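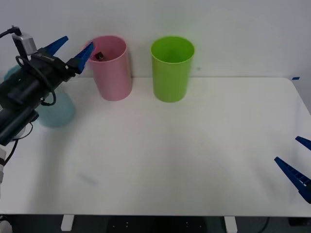 Cups on the white table

Pink, lime green and pale blue – the three plastic colours that have somehow followed us through every table we've laid out since February. Maxine Ormsby brought the first lot over from Flarnoton, and I have grown far fonder of them than anyone should be of a plastic cup! The pink one has something small and dark sitting inside it, and the lime one is its neighbour along the back by the wall.

More from the cupboard

Zineb El Khatib and I have been sorting the picnicware at the hall for what feels like ages now (56 cups so far, plus some 700 odds and ends still in tubs), and I'll keep adding to this page as we go. My favourite colour is still the pink, though Zineb won't hear a word against the green – she'd happily take 15 of them home. Plates and jugs are next, once we've cleared a bit of bench to put them on.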